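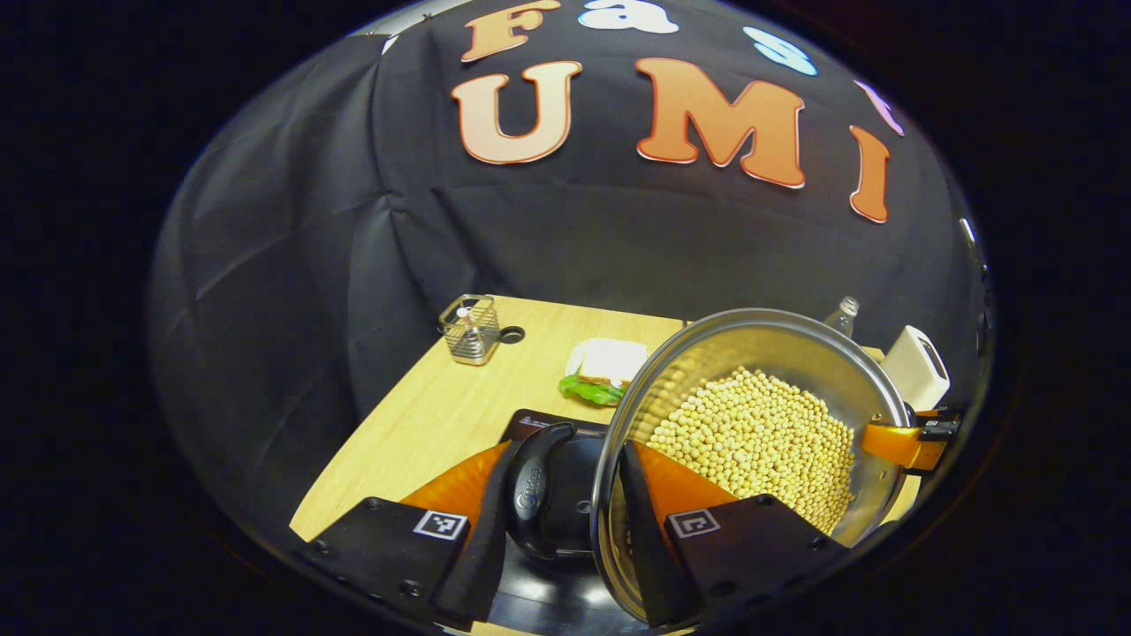 Call for participants: evening sewing course at Trukolholm

The Teixeira workshop is looking for adults who want to learn simple clothes repair. The course begins in January and runs for 24 weeks, with one meeting of 2 hours each week. You do not need any experience, and we have machines for everybody.

Participants will learn to change a zipper, shorten pants and sew a lining. In the last part each person makes one garment of their own choice – a skirt, a vest or a simple jacket. The teachers are Neusa Siqueira and Cleiton Marinho.

The fee is 248 for the whole course and can be paid in 3 parts. Thread and needles are included, but please bring your own fabric. Lessons are held in English and Portuguese.

To apply, write a short letter to Elif Naz Gökçe at the Teixeira office. Tell us what you would like to learn and which evenings are not possible for you. We answer all letters, also when the group is already full.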